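How Do You Teach a Robot to Close a Lid?

Robots are great at math and terrible at lunchboxes. So Vega Moya's team at Sarnilo tried something new: people do the chores first, and the robot studies them later.

A person holds a black gripper in each hand. It has two fingers and no thumb, the same as the robot gets. Fair is fair. A small camera on the gripper records every move, including the clumsy ones.

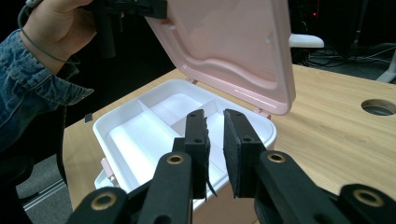
Did It Work?

Mostly! The robot studied 37 recordings of people closing a box with a pink lid. Then it had eight tries of its own. It closed the lid seven times. On the other try it very carefully closed nothing, right next to the box.

Next the team wants to know if five recordings would be enough. Gayan Pramanik says no. The robot has no opinion yet.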